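Tips for Comparing Grippers on Kitchen Items

These are notes from bench work at Draminon, put together by Lefteris Zervas and me for people who want to compare gripper fingers without spending much. Everything can be bought at a grocery store.

Picking the items

Use things with different stiffness. A plastic party cup gives when you squeeze it. An empty drink can dents and stays dented, so you get a record of how hard you gripped. A bowl or plate tells you how well the fingertips deal with a thin rim. Trays with cut-out handles are useful too, both as something to lift and as a place to put the other items.

Keep a pack of spare cups. After a few hard squeezes the wall gets a white crease and folds at that spot every time, and then you are testing the crease. Throw it out and take a new one.

Pads

Bright pads are easier to work with than black ones. On a wrist camera you can see at once where the finger ends and the object starts. Wipe pads with a damp lint-free cloth before each set and let them dry. Don't use dish soap. It leaves a film, and the first dozen grasps will slip more than the later ones.

Check the screws on the finger brackets when you change pads. We had one work loose in June and blamed the controller for two days.

Laying out the table

Put some items on a tray and some on the bare table. The tray rim gets in the way of the fingers, and a gripper that does well on a flat surface may do badly next to a rim. Stand some things up and lay others on their side.
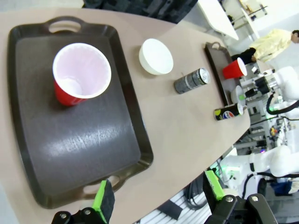
Cans on their sides and cups standing on the trays.
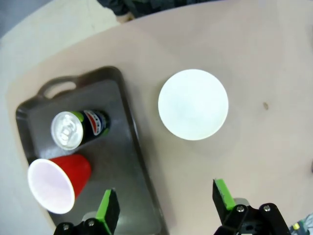 Change the layout between sets, but give both grippers the same layouts. Prodromos Kourkoulas draws each one on an index card and numbers it. You can also put small bits of painter's tape on the table, though they show up on camera and have to be peeled off later.

A can on its side will roll if a finger touches it off center. Count that as a miss even if the arm gets it on the second try. Write down second tries in their own column.

How many tries

Do 100 grasps per item for each gripper. We used to stop much earlier and the results flipped from one afternoon to the next. Split the grasps into short sets and switch grippers between sets, so that one of them doesn't get all the morning light. With 6 items and a few repeats we ended up with 684 usable grasps on the Eynon fingers, after dropping the ones where the arm stopped for other reasons.

Closing force

Start low and go up in small steps. For cups, stop at the first setting that holds through a slow lift and a quarter turn of the wrist. Write it on tape and stick it to the gripper. The Wikar controller goes back to its default after a power cut, and the default crushes cups.

Cables

Leave slack at the wrist, then turn the last joint all the way both ways by hand before running anything. Tie cables down with hook-and-loop straps. Zip ties are cheaper, but you will be cutting them off every time you swap a gripper.

Cameras

Clean the wrist lens when you clean the pads. Fix the exposure if the camera lets you, as white plates wash out under bright ceiling lights. The Ponville bench has shiny trays, and turning a tray slightly is often enough to move a glare streak off the spot you need.

Store the cups stacked and the cans in a box with a lid. Rinse cans well before they go in or you will get ants.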